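Handout 4: Site visit, Skellano demonstration hall

Read this before the visit and bring a printed copy. The written exercise at the end is due one week after the visit, and the tutorial in November assumes you have done it.

## 1. Purpose

The course so far has treated grasping as a problem of geometry: a known object, a known pose and a gripper with known limits. The open day at Skellano shows what is left over when the object is a packet with a soft skin and a shiny surface. The hall runs several stations. We are concerned with station 2, the two-arm sorting cell, and to a lesser extent with the Teveo conveyor at station 5.

## 2. The sorting task

The cell has two arms working over one table. Packets are placed by hand in front of a row of bins, and the arms move each packet to the bin named in the job list. The order of the packets is not fixed and no jig is used. Visitors may be asked to lay out the packets for a run.

Three points from lectures 5 and 6 apply directly:

- **Reach.** Both arms must be able to serve the middle bin. The outer bins are normally served by the arm on the same side, which keeps the arms from crossing.
- **Approach.** A packet lying flat on a hard surface gives the fingers very little to hold. The usual choices are to close across the narrow width or to pinch the crimped end.
- **Release.** The drop height is set above the rim. A low release is gentler but brings the fingers close to the bin wall.

The objects at station 2 are wrapped snack bars. They make a useful test because the wrapper can move before the contents do, and a grasp that looks sound from the side may be holding only film. Bars that overlap are harder again: the arm has to choose the upper one first, and the visible outline of the lower one is incomplete.

Note also the surfaces. Glossy film gives bright reflections that shift with the viewing angle, and the pink and yellow bins let light through. Both affect any method that relies on colour alone. The teal bin is opaque and causes less trouble in this respect. 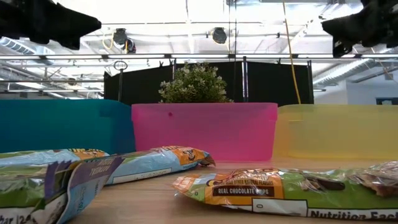 ## 3. What to record

Choose one complete run and note the following.

1. Which arm takes each packet, and into which bin it goes.
2. The part of the packet gripped: middle, edge or crimped end.
3. Any second attempt, and what changed between the first and the second.
4. Time from the first movement of the arm to release. A phone stopwatch is good enough.

Do not lean over the table while the arms are powered. Questions to the operator should wait until the run has ended.

## 4. Figures for the exercise

Use these values in place of your own timings if your run was interrupted.

| Quantity | Value |
|---|---|
| Packets in the Moser trial set | 1000 |
| Packets needing a second attempt | 142 |
| Mean time per packet, first attempt | 3000 ms |

(a) Find the share of packets placed at the first attempt.

(b) Assume that a second attempt doubles the time for that packet and always succeeds. Find the mean time per packet over the whole set.

(c) State one reason why the assumption in (b) is weak - two or three sentences will do.

Show your working and give units throughout.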